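Morais kitchenware open day, quick notes

Got there late, parking a mess, but in by the 2nd talk.

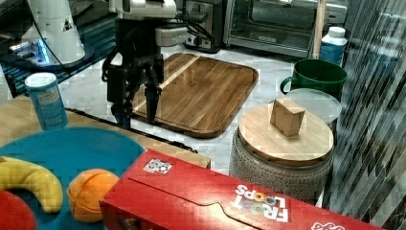 Rui Coelho did the finishing talk. Mineral oil, let it soak overnight, wipe, repeat. He says most returns are boards that went in the dishwasher. Over 2,000 boards sold last year, 66 came back. Not bad.

Then the lumber shed. Smelled great. Maple at the back, walnut up front, all of it drying since October. Qiuyue Cheng asked about offcuts, they sell them by the bag, 7 dollars. Bought two.

Coffee was weak, teh rolls were good. Next one is at Oltar, sign up early.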